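Sellen Track – what it does and who it's for

Home | Tools | Sellen Track | Changelog | Contact

If you've ever recorded somebody sorting fruit with a pair of hand-held grippers and then sat down to turn it into something a policy can learn from, you'll know the middle bit is where the weekend goes. Sellen Track is my go at making the middle bit shorter. You give it a folder of recordings, it gives you back gripper paths, jaw openings and a tidy set of cut episodes, and you get to go and have your tea.

I started writing it in Tolstead as a pile of scripts and it stayed a pile of scripts for far too long (sorry to everyone who had the January build). It's now a proper installer with one window and a command line for people who hate windows.

What you get

Path recovery. It works out where each gripper was in every usable moment of the recording, using the camera and the motion sensor together. Fisheye views are fine, you don't need to flatten them first – please don't, in fact, it throws away the edges and the edges are where all the good corners live.

Jaw opening. It follows the finger pads and writes the gap out in millimetres. Blue pads, black pads, whatever, you pick a colour once per set. There's a slider for pads that have gone grubby.

Two hands together. Left and right are lined up on one clock and put in one shared space, so when a hand reaches across the other one's view it's treated as a gripper and masked out of the map. This was the bit that took me longest and I'm still a little proud of it!

Episode cutting. It suggests start and end points from the jaw and the speed. You can drag them about. On my own test set it made 2,328 suggestions and I moved 291 of them by hand, mostly ones where the person paused with the jaws half shut.

Things it finds hard

Shiny, see-through stuff. Crinkled plastic sheeting is the worst, the highlights slide about as the camera moves and the tracker would love to believe they're real points. Version 5 has a highlight filter, on by default, and it helps a lot. Soft bedding is the other one. White cotton has very little on it to hold on to, so the software leans on whatever is further off: boxes, radiators, window frames, the clutter at the back of the room. Leave the clutter in. A tidy bare wall will give you a worse path than a messy one, every time.

Object labels are a separate add-on called Yüksel. It knows 50 kinds of food and kitchen things so far. It's good on carrots and citrus, so-so on small round red things (apple, tomato, it does dither), and toy fruit it simply calls fruit.

What you need

A machine with a decent graphics card, the calibration file for your gripper camera, and disk space, more than you think. Windows or Linux. The Mac version is coming but I've said that before.

Licence is per computer, no subscription, and updates within a version are free. There's a trial that does everything except export. Write to me if you're a school or a club and we'll sort something out. Support is me, evenings and most of Saturday.

Fruit and veg on a bed, through the gripper cameras:

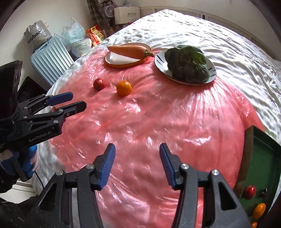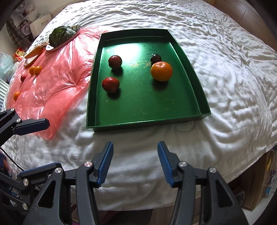 Comments

Starnberg

We've had version 5 on our sorting recordings for a while now and the highlight filter is a real step up, paths over plastic used to wander off and now they mostly stay put. My one moan is the episode cutter. If you open the jaws wide before reaching, it starts the cut too late and the reach is lost. Could there be a setting for how much lead-in to keep? Also the export forgets my folder every single time.

Reply from the author

Lead-in is already in the config file, look for pre_roll, it just hasn't got a box in the window yet. I'll add one. The folder thing is a bug and it's on my list, second from the top.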